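Skitley Facilities Helpdesk
Ticket 2448 -- Meeting room door will not stay shut
Status: Open (reopened twice) 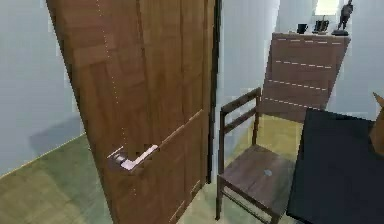
Attachment 1: door type, lever handle on round rose

Raised by: Hadiza Akpan
Site: Wanby, first floor
Priority: Low (changed from Medium by helpdesk)
Opened: 6/19/18

Description of fault
Door to the small meeting room drifts open by itself. You pull it to, hear a click, sit down, and within a few minutes it has swung open again. It does this more in the afternoon. We use this room for pay and sickness conversations, so it matters more than the priority suggests. Please don't send someone to oil it. It was oiled for the last ticket and now it drifts open quietly.

Helpdesk, first reply
Thank you for contacting Skitley. Please confirm that the door is being closed fully and that the handle is released after closing.

Hadiza Akpan
Confirmed. I have been closing doors for a good many years.

Helpdesk
Assigned to Femi Ogbonna.

Femi Ogbonna, site note
Attended. Closed door 20 times from outside, latched every time. Closed from inside, same. Lever springs back to level, no droop. Grub screw tight. Could not reproduce. Visited at 9.15 in the morning, and the ticket says afternoon, so I don't put much weight on this. Recommend leaving open.

Helpdesk
No fault found. Ticket closed.

Hadiza Akpan
Reopening. Your own engineer wrote that he came at the wrong time of day and that it should be left open. Did anyone read his note?

Helpdesk
Apologies. Reopened. The maker of the closer, Esitz, has suggested that air pressure from the ventilation may be pushing the door. We have asked Osagie to look at the air handling.

Chukwuemeka Sani (Osagie), note
Supply to that room turned down as requested. I will say for the record that I doubt this is it. A latched door does not open because of a ventilation grille. If the latch is in the keep you could lean on that door all day. If it isn't in the keep then the air is not your problem, the latch is. Invoice for call-out to follow, 90 plus VAT.

Hadiza Akpan
Door opened by itself at 2.40 and again at 3.25. The room is now also stuffy. Can the air be put back please.

Femi Ogbonna, site note
Second visit, 2.30 in the afternoon. Reproduced on the fourth try. Findings:
Latch bolt only just catches the lip of the strike plate. You get the click, but it is sitting on the edge. A footstep in the corridor is enough to let it go.
Put marker on the bolt end and closed the door gently. Mark on the plate is low, and most of it is on the metal below the hole.
Top hinge has play in it. Two of the screws turn and turn without biting.
Door binds slightly at the head on the lock side in the morning, less so after lunch. I'd like to blame the heating or the sun on that side but I haven't measured anything, so treat that as a guess.
Did not adjust the closer. It has been wound up hard by someone already and I think that is why the hinge is suffering.

Helpdesk
Esitz have advised replacing the closer with the newer model at 380 supplied and fitted. Please confirm budget code.

Hadiza Akpan
Why would I buy a closer? The note says the hinge screws are stripped and the strike plate is out of line. I am not an engineer but neither of those is a closer. Who at Esitz has seen this door?

Helpdesk
Advice was given by phone.

Faustino Bañuelos (Skitley, area supervisor)
I've taken this one over. Closer is not approved. There was also a quote for a whole new doorset at 700 in the drafts, which I have deleted. Femi, please plug and redrill the top hinge, longer screws, then check the latch line again before touching the plate. If you file the plate first and then lift the door you'll have moved the problem. Osagie to restore the air.

Femi Ogbonna, site note
Top hinge plugged, glued and rescrewed. Door lifted at the lock side. Bolt now goes into the hole but still a little low for my liking. Closer backed off half a turn. Tested for 40 minutes after lunch with people walking past, stayed shut. That is one afternoon. I would not close the ticket on it.

Helpdesk
Works complete. Ticket closed.

Hadiza Balogun (reception, for Hadiza Akpan)
Could this be reopened please. She says the door is fine so far but she wants two weeks before anybody calls it fixed -- and the air is still off.

Helpdesk
Reopened. Awaiting Osagie.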